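Gripper drops the part during transfer, but never on the pick
Tags: gripper, force limit, faults

Stępień
Two-finger gripper moving steamed buns from a steamer basket to a plate. The pick is fine. On 16 of 108 transfers the bun slipped out over the table and the controller logged no fault. Grip force is at 30 percent. Raising it tears the dough. What should I check?
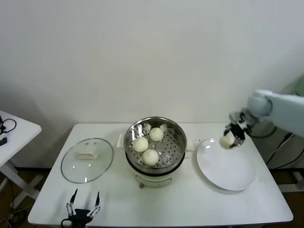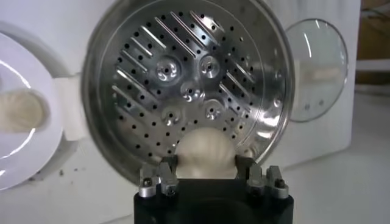

Hornano
Your missing fault is a threshold problem. Most controllers flag a lost part only when the fingers reach full close, and a soft part lets them creep inward for a while first. Log finger width through the whole move. With metal fingers like the ones in the wrist view, pinching the bun in at its lower part, I would add thin silicone pads before touching the force. Then lower the acceleration on the lift - over 2 m/s² is too much for dough.

Enix
same thing in February, turned the speed down and it went away

Llinos Beddoe
Check the width tolerance too. Ours was set for rigid parts and ignored any slow change. Stop the arm before you reach in to clear a dropped one.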